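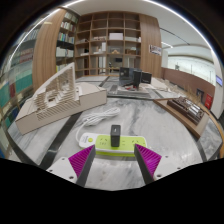

Autumn project thread: Etel and the charger task
Mirken Robotics Club forum > Student projects

birchandbolt
Tuesday, October 30, 2018
Evening all, and apologies in advance, I've had two cups of tea and I feel an essay coming on. For anybody who has missed the last few meetings, Etel is our autumn project, and the idea is to teach a small arm a few everyday jobs from demonstrations we do by hand with the gripper. First job on the list is the charger and power strip. You come in over the strip with the fingers open, close on the charger, draw it straight up and put it down on the table. Then somebody puts it back and off you go again.

We're working on the big marble table in the model room at Skjelbred and we're now at 367 demonstrations, against the target of 1,360 we wrote on the application form in a fit of optimism. I'm rather proud of that, given that half of us had never held the thing before this term!

Two questions for you lovely people. First, should we carry on with the cord bundled up, or undo it and let it lie about the table as it would in a real house? Second, are we all happy with the charger standing upright in the middle of the strip every time, or should we start moving it between outlets now, before we get too many that look the same?

pellet_stove
Well done, that's far more than I expected by this point. I did a long stint last week and my wrist can vouch for a good number of them.

On the cord, I'd leave it bundled for now. I know it looks tidy in a way nobody's house ever is, but we're beginners and it's one less thing to go wrong. On the outlets I'd say move it, and move it straight away. If it only ever sees the charger in the middle, it'll go to the middle whether there's a charger there or not. I made that exact mistake with my line follower in first year, which learned the way round one particular table beautifully and then drove off every other table in the building. Still have the dent in the chassis.

Tormod Nordin
I'm going to be a bit of a grump, I'm afraid, though you know I say it fondly. I don't think the charger should be our first task at all. A plug grips back. Some of the force you put in goes on getting it out of the socket, and your hand sorts that out without telling you, so the recording shows a nice smooth lift and nothing whatever about how hard you were pulling. Then we ask the arm to do the same and it either slides up the charger or picks up the whole strip. Blocks first, or an empty mug, and chargers in November when we've got something that works.

I'd also ask, for the umpteenth time, that the strip is not connected to anything while people are practising on it. Please write that on the board if it isn't there already.

birchandbolt
Grump accepted, Tormod, and the board has been duly written on in very large letters. I do see what you mean about force. But I'll stick up for the charger a little, because I think it's the reason people come back! We did blocks with last year's group and by the third week there were three of us left, one of whom was me. Pulling a plug out of a strip is a job you'd recognise, and you can show it to your mum.

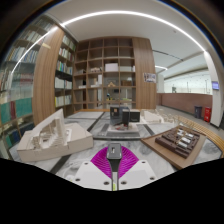 The gripper over the model table at Skjelbred, magenta fingers forward, with the dark block model on its board over to the right.

quietgasket
Ooh, I'm glad you put that one up, because it brings me to my own worry, and it isn't the charger. It's all those models. I'm in the architecture crowd as well as this one so I have a foot in both camps, and I can tell you some of those pale ones are somebody's entire spring. Everyone's been very careful, I'm not telling anyone off, but people get absorbed in what the fingers are doing and forget they've got elbows. Could we keep to the near side of the table, at least?

There's a data side to it too. If every demonstration has the same models and the same bookshelves behind it, won't the arm come to expect them? I can't see us carrying a scale model about for the rest of Etel's life so that it knows where it is.

pellet_stove
I'd have said the opposite about the background, funnily enough. It's a lovely busy room with books and models and shelves everywhere, and that must be better than the plain white table in the lab, where there's nothing to look at. If it can find a charger in among all that I'd trust it in my kitchen. Well, nearly.

quietgasket
Busy is fine, but it's the same busy every time, that's all I'm saying. I'd sooner have 2 or 3 different rooms with fewer goes in each. The study room downstairs has a horrid orange table that would do nicely.

Tormod Nordin
Agree with quietgasket on this one, and on the elbows. Also, while I have the floor, could everyone please start with the fingers properly open and come down at an even pace? I watched a batch back on Sunday and some of you swoop like gulls after a chip. The fingers are soft and they'll forgive a lot, but the arm will copy the swoop along with everything else.

birchandbolt
The swooping is me. I'm sorry. I get carried away towards the end of a session and start racing myself.

Right, let me try to gather this up before the kettle goes on again. Cord stays bundled for the next batch. Charger moves between outlets from now on, and whoever's doing the log writes down which one. I'll ask about the orange table. Near side only in the model room, bags and coats on the chairs please. I haven't given in on blocks, Tormod, but if you'd like to run a mug session alongside I will happily bring the mugs, we have far too many.

Tormod Nordin
Bring ones with proper handles. And one you don't mind losing.

quietgasket
Can do the log on Thursday if someone shows me where the spreadsheet lives, I can only find last year's.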